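The Shrine Above Ulgate

The path to the shrine at Ulgate has 288 steps, and Felista Nzioka climbs them before six every morning in August, when the pilgrims come. She carries the key to the inner door, as her aunt did. 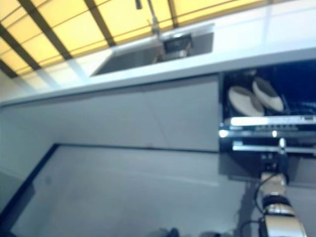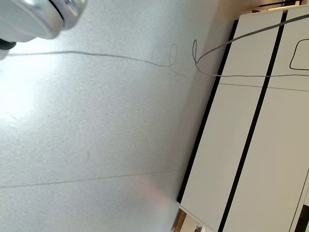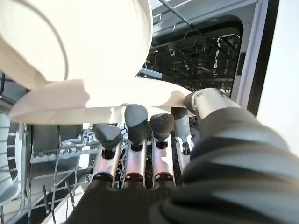
The saint has no agreed name. In the lower village she is the Lady of the Well. Families from Gronville call her the Weaver and leave thread at her feet.

Rukhsana Sial, who has written on the cult, counted 53 carved figures in the side chapel. Most are dark limewood and no taller than a hand. An old parish list gives 804, and the rest were probably lost when the roof fell in.

The oldest is kept behind a grille – a seated woman with a bowl in her lap. Pilgrims touch the grille, then walk down by the north side to the spring. Felista locks up at dusk and puts the thread in a tin box.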